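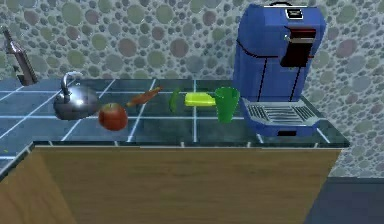 How many examples does a learning system need before it can do a simple kitchen task? For a single task with fixed objects, 200 good examples are usually enough to start training — tasks where the objects move about or change need more.

Plurnach Kitchen Set
3 min read
Print | E-mail

Plurnach is a simulated kitchen for gathering examples of household tasks. An operator carries out the task inside the simulation with a hand controller or a keyboard, and each attempt is saved with the camera views, the joint positions and the wording of the instruction.

The counter objects include a kettle, an apple, a green cup and a blue coffee machine with a slatted drip tray. Counter tiles, wall covering and cabinet finish are set separately, so the same task can be gathered against different backgrounds. Objects can be left where they are between attempts or shuffled at each reset.

What is supplied

The standard licence covers one workstation and comes with 100 ready-made counter layouts. The Gusholm pack adds 607 more and is sold separately. Layouts are plain text files and can be edited by hand.

Also supplied is Vaher, the review tool. It plays attempts back at normal or double speed and lets a reviewer keep, trim or reject each one. Rejected attempts go to their own folder and are not deleted. Please note that trimming changes the saved file — keep a copy if you want the full attempt.

Sample data

A sample collection of 1438 reviewed attempts can be downloaded before purchase. It was gathered at our Zastasau office in October by four operators. Most attempts are cup and kettle tasks. Drawer tasks are not in the sample.

Gathering good examples

Ülle Sproģis, who runs our operator training, asks new operators to practise a task until they stop pausing halfway through it. Long pauses get copied by the trained system. She also advises keeping slips that the operator put right, and marking them as such in Vaher.

Page updated 6 Feb 2026

Shares: 12
Comments (3)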